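Kitchen Robots Get Closer to Making the Salad

Can a machine put away the groceries and get supper started? Not quite, but it's getting a lot closer, and the group at Sorkusine has some fun numbers to show for it.

The team spent the fall running a two-armed robot with human-style hands through 286 practice chores in a simulated kitchen. There were 21 different jobs in all, from moving a pot to setting a tomato on a plate. By December the robot was finishing simple pick-and-place jobs on most tries, and it could do 3 of the harder two-handed ones with no help at all!

"A tomato is a great test," says Wim De Bruijn, who leads the project. "Squeeze too hard and you've got sauce. Too soft and it rolls off the counter. I cheered out loud the first time we got one across in one piece."

Plates are still a headache. They're flat, they slide, and the fingers have to get under the rim before anything can happen. Wiping up and folding towels are further off.
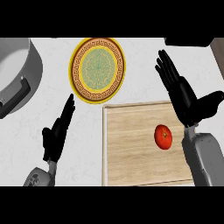 What comes next

Real counters, for a start. Carleen Maihi is setting up a test kitchen in Cunamstead, where the same chores will be tried with real dishes and real produce over 5 weeks. She expects plenty of bruised tomatoes early on and can't wait to get going. A shop-floor version, with shelf stocking and box packing, is planned after that.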